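4.2 The open day at Druris

We attended the October open day at Druris as ordinary visitors. The programme promised 240 trials of the Cono controller over the day; we were present for 119 of them and saw 29 in which the fruit task was set. The host's leaflet gives a training set of 1,660 runs but does not say how many were discarded, and our question on this point was not answered.

The task itself is modest. A banana and a bowl share a bare white table, and the two arms work at a height that suits both. We doubt that results from so tidy a layout carry over to a kitchen, and the leaflet offers no evidence that they do. Wrist views (Figure 3a, d) tell a reader little about what the arms are doing, so we relied on the head views (b, c).

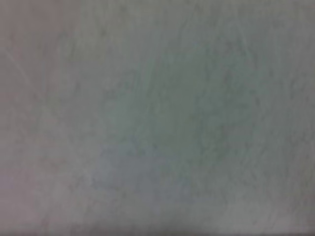
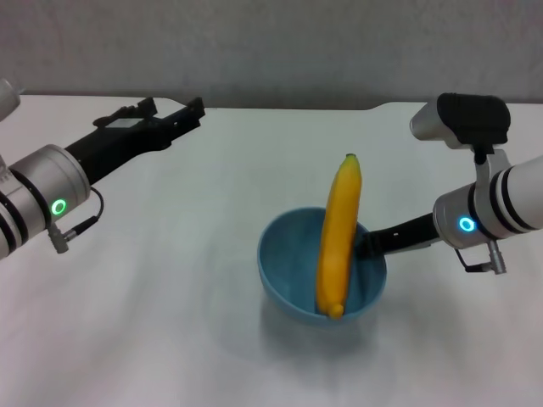
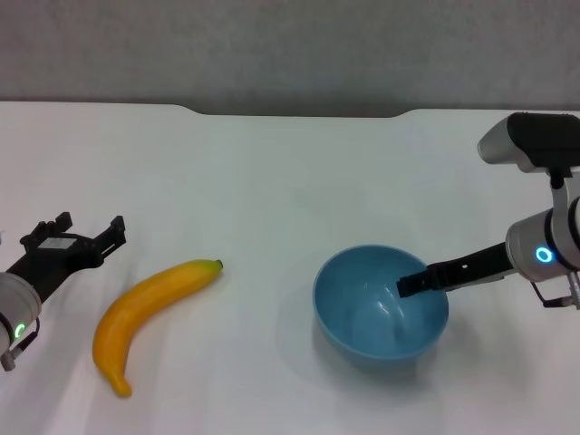
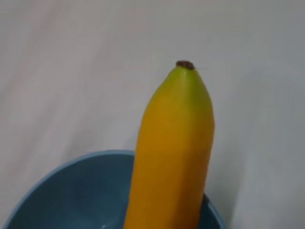

Figure 3. Fruit task at Druris. (a) Wrist view, grey surface only; (b) head view, banana upright in the bowl; (c) head view, banana on the table, bowl empty; (d) wrist view, banana and bowl.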